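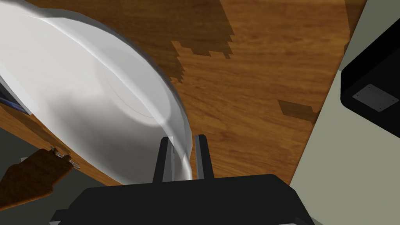 Visit to the Wamamport open day
Project report, Flastirdale

In February our project group went to the open day at the Prillness lab in Wamamport. We wanted to see how a gripper is programmed before building our own. The bus took 40 minutes each way.

The demonstration we spent the most time on was Lobo, the lab's simulator. Visitors chose an object and a starting position, and the program ran the grasp on a screen. Our object was a large white bowl on a wooden table. The gripper has two parallel fingers, so the rim has to go between them, with one finger inside the bowl and one outside.

We were given 6 tries. In 2 of them we set the approach angle too steep and the simulator reported a collision with the table. The staff said they run 600 grasps before they change any setting, and that rim height matters more than bowl width.

For our own project we decided to keep the two-finger design and test it on cups first. The parts list is in Appendix B.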